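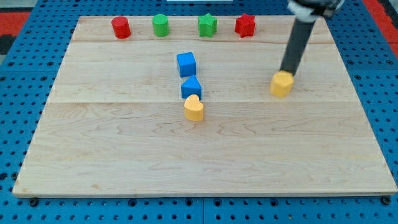

Maple board with a pale, slightly glossy finish.

Narnero Maple Board

Solid maple board for benches, tables and shelves
Product code: NMB 1000
Price: £53.00 including VAT
Availability: in stock, delivery within 11 working days
Maker: Rolero Joinery

The Narnero is a flat solid timber board made from long maple planks glued edge to edge. It is sold as a finished board, sanded on both faces and sealed with a clear hard lacquer, and it can be used as it arrives. Most of our customers fit it as a work surface or a desk top. It also makes a good deep shelf if it is held up properly along the back.

Maple is a hard, close-grained wood. It takes knocks better than pine or poplar and does not shed fibres when it is wiped down. It is a pale timber to begin with and turns a warmer, more yellow colour over time, especially near a window. If you are fitting two boards side by side, please order them together. A new board put next to one that has had a few years of daylight will look noticeably lighter, and it will take a long while to catch up.

Size and make-up

Length: 1000 mm
Planks: full length, no finger joints
Joints: plain glued edge joints
Edges: square, with the sharp corner taken off by hand
Finish: clear water-based lacquer, satin to light gloss
Fixing holes: none as standard, drilled to order
Colour: natural, ungraded

"Ungraded" means that we do not sort the planks for colour before gluing up. Dark streaks, small mineral marks and changes in tone between one plank and the next are normal. We reject splits, loose knots and soft patches. If you need an even colour across the whole board, ask for selected stock before ordering. It costs more and is not always available, and we will tell you which when you ask.

The seams between planks can be seen and on some boards can just be felt with a fingernail. A seam that has opened far enough to take the edge of a sheet of paper is a fault. Send us a photograph and we will replace the board.

Fixing the board down

Wood moves across its width as the air in the room gets damper or drier. Along its length it hardly moves at all. A board that is held tight on both long sides will either cup or split, usually in the first winter that the heating goes on. Use slotted brackets, or drill the holes in the frame a little oversize and use a washer under each screw head.

For a steel frame we suggest machine bolts into threaded inserts. Inserts can be fitted by us at the time of ordering, or bought separately as the Kesance insert pack. Drill a pilot hole first and put a little candle wax on the thread. Do not drive them in with an impact driver. Lachlan MacLeish in our workshop has repaired a good many boards where the insert went in crooked and lifted the surface around it, and there is no neat way of putting that right.

If you are bolting down through the face of the board, keep the holes well back from the ends of the planks. Tighten by hand until the board stops moving and then leave it. Check the bolts again after a month.

Legs and frames are not included. The board will fit any flat frame that supports it along both long sides. It is not stiff enough to span the full length carrying a heavy load with support at the ends only.

Looking after it

Leave the board lying flat in the room where it will be used for two or three days before you fix it, with the wrapping off and air getting to both faces. Put battens under it if the floor is cold. Do not lean it against a radiator.

For daily cleaning use a damp cloth and dry off afterwards. Washing-up liquid is fine. Avoid bleach, cream cleaners and anything with ammonia in it, as these dull the lacquer in patches. Tea and coffee should come off if wiped up the same day. Ink often will not.

Light scratches can be rubbed back with a fine abrasive pad and given a thin coat of the same lacquer. Work along the grain. The lacquer is sold in small tins under code NMB 697, and one tin is enough to go over both faces. It is dry to the touch in an hour or so, but please do not stand anything heavy on it overnight.

For deeper marks the whole face needs sanding. There is plenty of thickness in the board to do this several times. Take off the old lacquer completely before putting on new, or the edge of the old coat will show through as a line.

The board is not sold as a chopping board and the standard lacquer is not meant to be cut on. An unlacquered version is available for people who prefer to oil their own. Oil both faces and all four edges, including the underside that will not be seen. A board oiled on one side only will bow.

Options

Unlacquered: no extra charge, choose at checkout
Holes drilled to your drawing: priced on request
Threaded inserts fitted: priced on request
Rounded corners: priced on request
Cut to a shorter length: free, no returns on cut boards

Drawings can be sent as a PDF or as a clear sketch with all measurements in millimetres. Please mark which face is the top. Wanda Dudek checks every drawing before it goes to the workshop and will write to you if anything is missing. Work does not start until you have agreed the drawing in writing.

Delivery and returns

Boards are sent flat, wrapped in paper and then card, with corner guards. Delivery is to the door only. One person can lift a board but two will find it easier on stairs. Please open the parcel and look at all four corners on the day it arrives - the carrier will not accept a claim made later than the following day.

Uncut and undrilled boards can be returned within 30 days if they have not been fixed to anything. The buyer pays for return carriage unless the board is faulty. Keep the corner guards until you are sure.

We also keep a small number of seconds at the workshop, mostly boards with a dent or a poor patch of lacquer on the underside. These are for collection only and are not listed on the site. Ring and ask for Cosmin Bratu.

Often bought with this item

Kesance threaded insert pack
Ríos steel bench frame, fixed height
NMB 697 clear lacquer, small tin
Slotted angle brackets, pair

Price and stock checked 4 January 2024. Selected-colour boards are out of stock until further notice.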